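Flaloseo sandwich fault

The Flaloseo sandwich fault, known among the people who had to deal with it as "the squeeze", was a recurring failure in the Flaloseo two-armed snack counter, a robotic serving system developed by the firm Zarden. In its best-known form, the robot picked up a sandwich, reported a successful grasp, and went on closing its fingers until the filling was somewhere else. The fault is usually dated to June 15, 2021, the day of the first written report, although staff at the test kitchen had been quietly eating the evidence since May.

Background

Zarden began work on the Flaloseo counter as a way to serve packaged snacks, bottled drinks and a small range of fresh food from a single table. The system used two white arms, each ending in a black two-fingered gripper, and control software called Miah. Miah kept a table of items and, for each item, a grip width and a closing force. A bottle could be held firmly. A bag of snacks had to be held by a gathered edge, on the theory that customers prefer their snacks in the shape in which they were sold.

The sandwich was added late. According to Vibeke Fogh, who wrote the item table, it was first entered under "boxed goods" because it had corners. This entry was meant to last two days. It lasted considerably longer, and Fogh's note asking for a better one was later found in a folder named "done".

The fault

Miah decided that an object had been grasped when two conditions were met: the fingers had stopped moving, and the motor current had risen above a set threshold. With a rigid package both happen at nearly the same moment. With a sandwich, neither does. Bread gives way gradually, the fingers keep moving, and the current rises so gently that the software took it for ordinary friction. The gripper therefore went on closing until it met something it recognized as solid, and by then it was usually the other side of the sandwich.

A second defect made matters worse. When a grasp took too long, Miah did not stop and ask for help. It opened the fingers, raised the force limit, and tried again. The retry routine had been written for slippery bottles, where it worked well. Applied to lunch, it meant that each failure was followed by a more determined one. The log for the first reported incident shows the force setting climbing to 100 percent, followed by the line "item secured".

No one was hurt, but the incident was classed as a safety matter. Jummai Obi, who reviewed it, pointed out that a gripper unable to tell bread from cardboard was also unlikely to tell a hand from cardboard, and that customers were expected to reach across the same table. Her report runs to two pages and does not mention the sandwich until the second.

Investigation

Early attention went to the hardware. Karlijn Wuyts replaced the fingertips, then the finger motor, then the fingertips again, and established that the fault was present with every combination. She also showed that it could be reproduced with either arm, which ended a popular theory that the left one was simply worse.

The cause was found by comparing logs from sandwiches with logs from bottles. On paper the two curves looked so different that Liesbeth Hendriks, then leading the Miah team, at first assumed that one of them had been recorded with the arm switched off. The sandwich trace was nearly flat for most of its length - the robot had been pressing on lunch the whole time and had found nothing worth remarking on.

Test procedure

After the fault was understood, Zarden adopted a standing test in which the arms work at a fully stocked table. Earlier trials had used a bare surface, and these were judged to have flattered the system. A single sandwich is stood upright in a tray, a position that leaves it easy to reach and easy to knock over. The arm is brought to a hover beside it and held there before the fingers are allowed to close. The pause serves as a checkpoint: finger width, approach height and force limit are read back to the operator, who may approve the grasp or call it off.
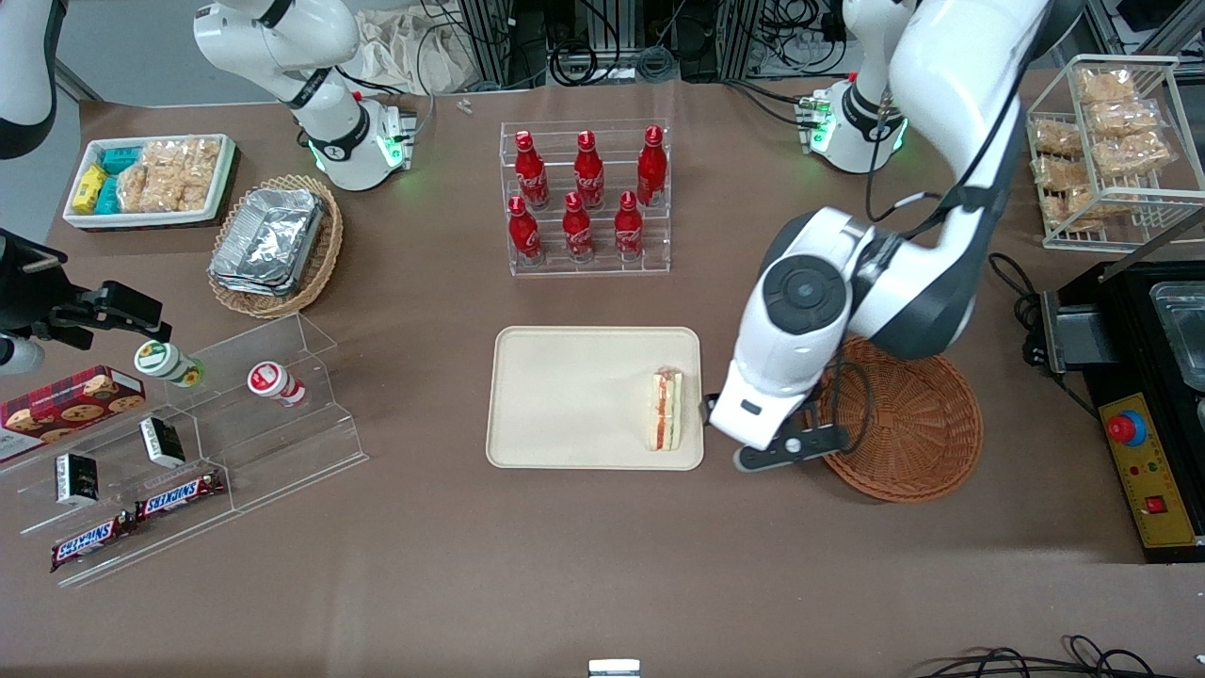 The left arm's gripper at the hover position beside the sandwich, with bottled drinks and bagged snacks stocked around the tray.

A run is failed if the sandwich is dropped, toppled or compressed beyond a marked limit. It is also failed if the robot reports success in any of these cases, a rule added at Obi's request. Operators are told to keep an emergency stop within reach. They are also told not to rescue the sandwich by hand, an instruction that has proved harder to enforce.

Correction

The fix came in two parts. The item table was given a separate class for soft goods, with a fixed grip width in place of a force threshold, so that the fingers stop at a set distance whether or not they believe they have hold of anything. The retry routine was changed so that it could never raise the force limit without an operator's approval. Abla Awwad, who made the second change, removed the words "item secured" from the log at the same time and replaced them with "fingers stopped", on the grounds that this was all the software really knew.

The fixed width introduced a smaller problem of its own. Thin sandwiches now slipped through the fingers, and thick ones were still pinched. Zarden dealt with this by specifying the thickness of the sandwich, a solution regarded as elegant by the software team and less so by the kitchen.

Later use

The soft goods class was carried over to the Flirard counter, Zarden's next system, where it also covers rolls and wrapped pastries. Flirard's manual still carries a warning against entering any food under "boxed goods" on the basis of its shape. Cheese is not addressed.

See also

Flirard counter
Grasp detection
Miah (control software)
Retry routine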